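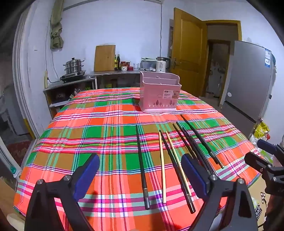
Chopsticks on the plaid cloth.

How to wash a bright tablecloth without ending up with a pink one
Posted 30 Aug 2025

A checked tablecloth has one ambition in life, and that is for its red to visit its white. Your job is to keep them apart for as long as the cloth lasts.

Before you start

Shake the cloth outside. Rice is much easier to remove from a lawn than from the filter of a washing machine.

Test the dye. Dampen a white rag, press it on the darkest red or orange stripe and hold it there for 2 minutes. If colour comes off on the rag, wash the cloth on its own, cold, and by hand if you can bear it. If the rag stays clean, carry on.

Stains

Soy sauce: dab with cold water from the back of the cloth, then work in a drop of washing-up liquid. Rubbing gives you a larger, paler stain, which some people count as progress.

Chilli oil: cover with cornflour, leave for an hour, brush off, then washing-up liquid again. It may need a second go. Turmeric may need several, followed by a strategically placed fruit bowl.

Candle wax: let it go hard, lift off what you can with a blunt knife, then iron the rest into brown paper on a low setting. Keep moving the paper to a clean patch.

Washing

Read the label first. Mine came from a shop in Wuvcombe and the label had 13 symbols on it, one of them apparently a warning about triangles. For most cotton cloths, 30 degrees and a gentle spin will do. Use a liquid made for colours, with no bleach in it, and skip the softener -- it leaves a coating that makes napkins and cloths worse at mopping things up.

Drying and ironing

Take it out as soon as the machine stops. Peg it by the hem in the shade, as strong sun fades the orange first. Iron it slightly damp, on the wrong side, working from the middle outwards. Then lay it flat on the table and keep the cat off it until supper.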